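Print this release | E-mail this release

Toltier asks for proof behind "child-safe" claims

BRINIA, October. Toltier, a consumer group, doubts that small-parts warnings tell shoppers much. It looked at 309 household items sold in Brinia and found 70 with no age advice at all.

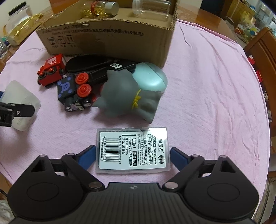 A label with a barcode and a Chinese warning on small parts.

Wostodus, the trade body, says its new pledge will fix this. Toltier isn't convinced. Only 15 sellers have signed, and the pledge sets no penalties.
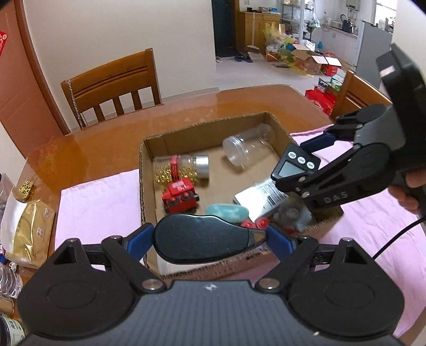

Does the pledge require outside testing?
Sellers check their own goods, and results stay private for 9 months.

Contact: Toltier press desk, Brinia | © Toltier | Back to top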